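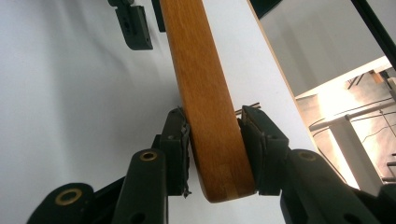
1 July 2022

Reel 3 of Tranasow is back on the bench. For anyone joining partway through: this is the war picture Silvia Hájek found listed under the wrong title in the Curnerville inventory, the one where a river ferry gets shelled and the pilot's daughter has to walk the mail out across the marsh. Black and white, mono optical track, and the only print we know of with the ending still attached. I have now watched the marsh walk so many times that I know which reeds are going to move.

Started the morning on the splices. Whoever ran this print used tape, and then somebody else came along and used more tape over the first tape, so you get these little sandwiches with old glue in the middle. The worst is right at the cut from the ferry deck to the underwater shot. I got the top layer off in one go, which made me very happy, and then spent most of an hour on the bottom layer, which did not. Two perforations torn on the picture side. Repaired both, and it went through the rewinds by hand without catching. I haven't put it on the scanner yet and I'm not going to until Yoshinori has had a look at it, because the last time I was this pleased with a repair it let go at the gate.

Shrinkage on reel 3 is a bit worse than reels 1 and 2, but still inside what the scanner will take if we run slow. Numbers are on the card in the can, I won't copy them here.

Now the big thing. The German-language scene in the farmhouse is LONGER in our print than in the continuity script Zewditu Lemma got from the Hubáček papers. In the script the officer comes in, asks about the boat, and leaves. In ours he sits down, takes his gloves off, and has a whole conversation with the grandmother about pears. It's wonderful! It's also badly scratched, and the sound drops out in the middle of it, right when she answers him. Zewditu thinks the scene was trimmed after the first run and the script we have is the trimmed version, typed up afterward. I think it might be the other way around, that the script is early and the director let the actors keep going on the day. We argued about it through lunch. Her point is that the page numbering skips right there, and I have to admit that's a good point.

Note to self: ask Veronika Gál if the Zimesska lab kept any trims lists from that year. She mentioned in March that they had boxes nobody had opened, and I forgot to follow up.

Afternoon was sound. Ran the track from reel 2 against the picture and it's drifting, only slightly, but by the time the ferry captain gives his speech his mouth is closing ahead of the words. I first blamed the file. Then I blamed my own sync mark. It was my sync mark — I had it on the wrong side of the leader splice. Moved it 10 frames and the captain behaves himself now. I'm writing it down so the next person who opens that session knows why there are two versions and uses the second one. The first is going in the trash tomorrow if there are no objections.

Still hissy under the marsh walk. I tried the gentler noise setting and it's fine on the wind but it makes the footsteps sound like somebody eating cereal. Left it alone. Přemysl Šindelář has better ears than I do and he's in next week, so he can decide. My vote is to keep the hiss. You're out in the reeds with her and it should sound like outdoors.

Subtitles: 31 lines still to translate, nearly all of them soldiers yelling at each other on the ferry. A lot of it overlaps and I don't think we need every word. Silvia wants the insults kept. I'm with Silvia. There's one the cook shouts about a goose that none of us can work out, so if anybody has a grandparent who grew up near the river, please ask.

Budget thing, since it came up again: the quote for the new 35mm safety print came in at 1,000 over what we'd put down, and that's before shipping. I'd sooner do a good scan and wait on the print than rush both. Yoshinori disagrees, and he's left me a long note on the whiteboard about it, which I've read and will answer when I've had coffee.

Left for tomorrow: check the repaired perfs with Yoshinori, clean the tail of reel 3 (there's something sticky on the last few feet, smells like old cough drops), relabel the cans so that 4 and 5 stop getting swapped, and email Veronika. Also we're out of cotton gloves in medium.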